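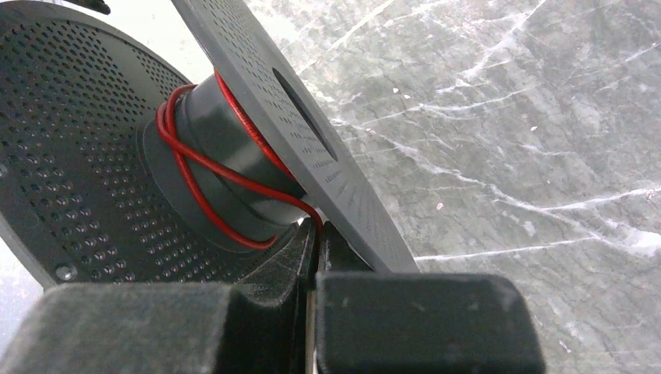
Carkura Two-Arm Bench: Set-up Guide
Section 4: Open-day demonstration (spool and wire)
Issued by Vikuro, 5 January 2020

979 shares | 24 comments

This section covers the spool demonstration as run for visitors at the Gandora site. It assumes that both arms have been installed and homed as in Section 2. Operators who have not completed Section 3 should not run the bench with visitors present.

4.1 Before visitors enter

1. Set the barrier 700 mm from the front rail and leave it there until the arms are parked.
2. Check that the cable on each arm is seated in its clips. There must be enough slack at the elbow for full travel.
3. Place the green and red bins side by side at the back left of the table, with the yellow bands in the green bin.
4. Stand the whiteboard against the back wall. Any message may be written on it, but use a dry-wipe marker.
5. Inspect the gripper fingers. Light scuffing is acceptable. Replace a finger if the surface is torn or lifting.

CAUTION: Keep hands outside the enclosure once the arms are enabled. Do not reach in to free a caught wire. Press stop first.

4.2 Handling the spool

6. Bring one gripper in over the spool with its fingers open, one on each side of the flange.
7. Close slowly until the flange is held. Do not raise the grip force above the default, as the perforated flange can bend.
8. Lift clear of the table and hold. Two or three slack turns of wire on the hub are normal at this stage.
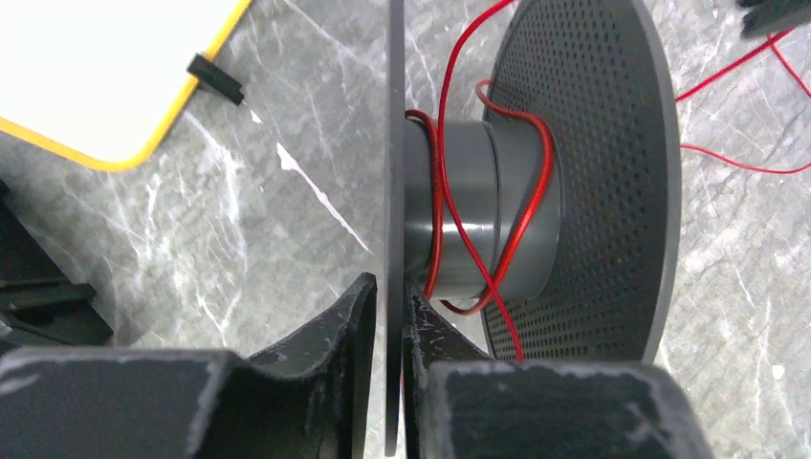

4.3 Working with both arms

9. Move the second arm in from its own side at demonstration speed. The grippers will come very close together near the middle of the table, and the operator must watch this gap throughout.
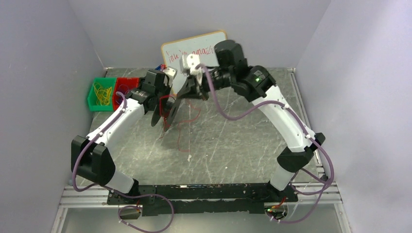
Fig. 3. Grippers close together in front of the whiteboard.

NOTE: If the wrists drift out of line, park both arms and repeat the homing routine. Do not correct the position by hand.

10. For the small-parts item, take one part in each gripper and raise both in front of the whiteboard. Pause so that visitors at the ends of the barrier can see.
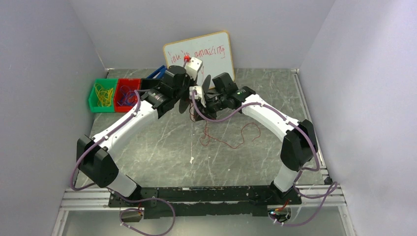
Fig. 4. A part held in each gripper, both arms raised.

11. Lower the parts, open both grippers and park the arms.
12. Disable the arms before moving the barrier.

Spare finger pads and cable clips are ordered through Bech. Quote the bench serial number.

We use cookies to remember your settings. Accept | Manage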